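Who checks the recycling numbers?

Posted in May 2019

The city of Uvville mailed everyone a glossy card in January saying we now "divert" 74 percent of our household waste. I kept the card. I've been chewing on that word ever since.

Divert from what, and to where? I wrote to the address on the back and got a polite reply from Tetteh Acheampong, who told me the number is measured by weight at the curb. So a truck picks up a blue cart, the cart gets weighed, and the whole load counts as diverted. What happens to it later at the Dillavbridge sorting plant is somebody else's report. I asked for that report. It runs to 117 pages and I've read most of it — the part about rejected loads is 2 paragraphs.
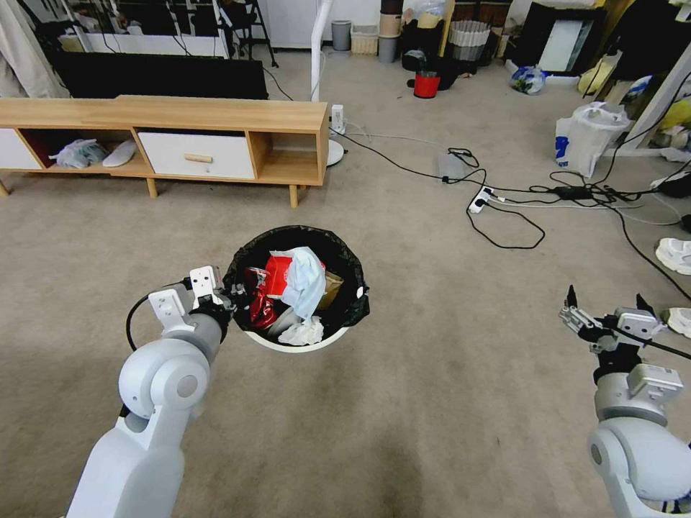 What the card leaves out

My street has 347 homes on it, and I doubt many of them rinse a jar the way the card wants. Greasy pizza boxes go in. Garden hoses go in. All of that weighs something, and under the current rules every pound of it makes the city look better.
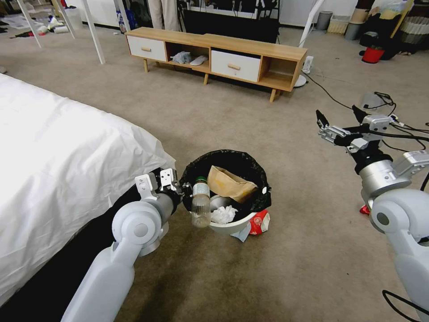
Fenudance, the hauler, gets a bonus when the diversion figure goes up, and I'd like to know who thought that was a good idea. The contract never says what the stuff has to turn into. Take a clear plastic bottle with a green cap, held over an ordinary wastebasket. Drop it in and it's trash. Put it in the blue cart and it's a success story before the truck has left the block, even if the bale it ends up in gets buried a month later. Leite, the next town over, counts only what the plant sells, and its number is a lot less pretty. I trust it more.

I'll keep filling the blue cart. But I've asked for the buyer list, and I'm still waiting.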